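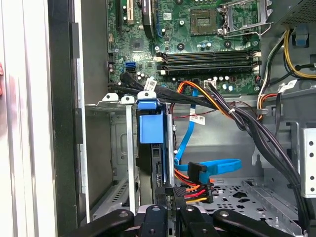

Four black memory slots on a green motherboard.

How does a radio find one station?

The air is full of radio waves. They come from phones, taxis, aircraft and music stations, all at once. An aerial picks up a great many of them. So how do you hear only one?

Every radio wave wiggles to and fro. The number of wiggles in one second is called its frequency. We measure it in hertz. One megahertz means a million wiggles every second. Each station keeps to its own frequency.

Inside the radio is a part called a tuner. When you turn the dial, the tuner lets one frequency through and blocks the rest. 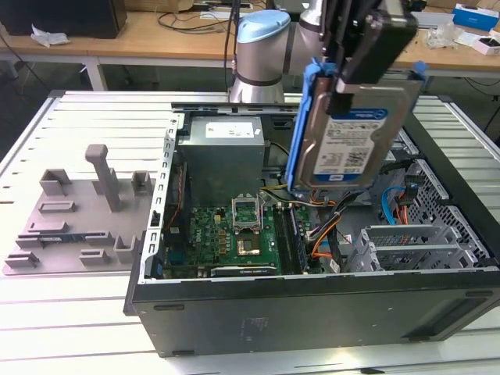
Page 15

Why are aerials different sizes?

Slow wiggles make long waves. Fast wiggles make short ones. A simple aerial works best when its length suits the wave. At 70 megahertz, one wave is a bit over four metres long. At 644 megahertz, it is less than half a metre.
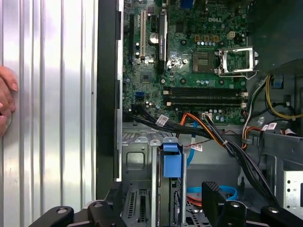 Try it yourself

You need a small radio with a dial and an aerial that pulls out.

1. Find a station that sounds clear.
2. Push the aerial in. Listen for hiss.
3. Pull it out again and turn it slowly.
4. Write down which way it pointed when the sound was best.

Words by Lenni Kokkonen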